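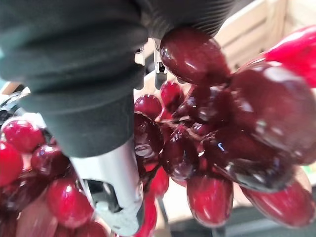 Figure 5-1. Red grapes, two bunches.

5 Grapes and Other Bunched Fruit

This section covers receiving, washing, portioning and storing table grapes with the Skuna Fruit Prep Set. It applies to red, black and green varieties sold on the stem. For loose berries, see Section 6. For stone fruit, see Section 7.

5.1 Items Required

Skuna colander insert and drip base
Skuna storage bin with vented lid
Stem shears
Lint-free towels, 2 per load
Kitchen scale (not supplied)

Wash the insert, base, bin and lid in warm soapy water before first use. Rinse and air-dry. The vent slider is removed by pressing the tab on the underside of the lid.

5.2 Inspecting the Fruit

1. Remove the grapes from the store packaging and place them on a clean towel in a single layer.
2. Lift each bunch by the main stem. Do not lift by the fruit.
3. Check the stem. Green, flexible stems indicate recent harvest. Brown, brittle stems indicate older fruit, which should be used first.
4. Turn the bunch over and check the inside, where the grapes press against each other. Split skins and mold are most often found at these contact points.
5. Cut out any split, soft or moldy grapes with the shears, together with any grapes touching mold.
6. Discard the entire bunch if mold is present in several places.

Note: Color varies within a bunch. On red varieties, a range from bright red to dark wine red is normal and is not a sign of spoilage. A pale, dusty coating (bloom) is also normal. Bloom comes off when the fruit is washed, and the skins then look darker and more glossy.

5.3 Washing

Wash only the quantity to be served the same day. Unwashed grapes keep longer.

1. Seat the colander insert in the drip base. The two side tabs must click.
2. Place the bunches in the insert. Do not fill above the line marked MAX.
3. Rinse under cool running water. Turn the bunches once so that water reaches the inner grapes.
4. Lift the insert and let it drain over the sink.
5. Transfer the bunches to a dry towel, stem side up. Pat the outer grapes with the second towel.
6. Empty the drip base before putting the insert back.

CAUTION: Do not use soap, bleach or detergent on fruit.

CAUTION: Do not use hot water. Skins may split.

5.4 Portioning

1. Hold the bunch over the insert by the thick end of the main stem.
2. Cut the side stems with the shears, close to the main stem. Each cut releases a small cluster.
3. Weigh the clusters if equal portions are needed. A standard Skuna snack cup holds 5 ounces.
4. Leave the grapes on their side stems until serving. Pulling a grape off opens the skin at the stem end and shortens its storage life.

WARNING: Choking hazard. Whole grapes must not be served to children under 5 years of age. Cut each grape lengthwise into quarters and remove any seeds.

5.5 Storage

1. Confirm that the fruit is dry to the touch.
2. Line the bin with a dry towel folded once.
3. Lay the bunches side by side. Large bunches may rest against each other but should not be stacked more than two deep.
4. Fit the lid and set the vent slider to OPEN.
5. Place the bin at the back of the refrigerator, away from onions and other strong-smelling foods.
6. Check the bin every second day. Replace the towel if damp.

Cut grapes must be kept in a closed container, vent slider set to SHUT, and used within 2 days.

5.6 Freezing

Remove washed, dried grapes from the stems and spread them on a tray without touching. Freeze for 12 hours, then transfer to a freezer bag. Grapes frozen in a pile will stick together. The Skuna bin is not rated for freezer use.

5.7 Troubleshooting

Water collects in the bin: fruit was stored wet, or the vent slider is set to SHUT. Dry the bin and replace the towel.

Grapes are wrinkled: air in the refrigerator is too dry. Move the slider to the half-open position.

Grapes drop from the stem: bunch is overripe or has been handled by the fruit. Use loose grapes the same day.

Insert does not click: check for stem fragments under the side tabs.

Replacement lids and sliders are ordered from Vatisico Housewares, part group 16.

Section text: Sadia Hashmi. Revised July 15, 2025.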